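Paddlers and Bank Crew Wanted for the Renavus River Relay

Have you ever stood on a riverbank in the early morning, watching the canoes slide off into the mist, and thought you might like to be out there too? We hope so, and we hope you'll read to the end of this page, long as it is, for we have places to fill before our next relay in February and we would dearly love to fill some of them with new faces.
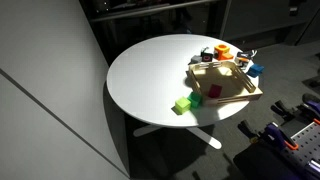 Widmer Canoe Club – Long Distance Section

The Renavus River Relay is a two-day team race from the old landing at Rustness down to the town docks at Ramirach, a distance of almost 50 miles with one overnight camp along the way. Each team has 6 paddlers who share two canoes, swapping in and out at the changeover points. It is a friendly race for the most part, though there are always a few crews who take it very seriously indeed, and good for them! Our own teams have finished near the front and they have finished dead last, and the supper at the end tasted just as good either way.

We are looking for two kinds of people this year.

Paddlers. You don't need to have raced before. You do need to be able to swim, to be at least 18 on race day, and to be comfortable sitting in a canoe for a couple of hours at a stretch. If you've only ever paddled on a lake, please don't let that put you off – the upper stretch below Rustness is lively in places, but we train on moving water all through the fall and you'll know it well by the time it matters. Training runs for 12 weeks, with one evening session and one longer weekend paddle each week. We ask you to make most of them, and we understand that children get sick and cars break down.

Bank crew. These are the good souls who drive the vans, carry the dry bags, set up the tents at camp and have something hot ready when the boats come in. We need drivers most of all, and anyone who can back up a trailer without tears will be greeted like royalty. You'd be with us for both days of the race and for two practice runs beforehand. No paddling is required, although plenty of our bank crew catch the bug and end up in a boat the following year.

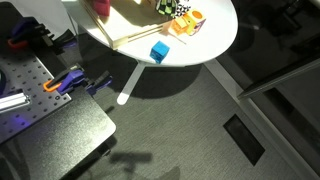
Indoors, on the round table.

The club lends out canoes, paddles and life vests free of charge. You'll want to bring your own clothes and shoes that can get soaked, a warm hat, a water bottle and a sleeping bag for camp. Team entry is paid by the club, and so is gas for the vans. Meals on race weekend are shared, so do tell us about allergies or anything you can't eat.

If you'd like to join in, write to us through the contact form on the club site with "Relay" in the subject line. Tell us your name, which of the two roles you fancy, whatever experience you have (none is a perfectly fine answer) and a phone number where we can reach you in the evening. Friends are welcome to sign up together, and we'll do our best to put you on the same team.

Please get your note to us by Sep 1, 2026. We answer everyone, though it may take us a little while, and we'll invite you down to the boathouse for a cup of coffee and a short paddle before you decide anything.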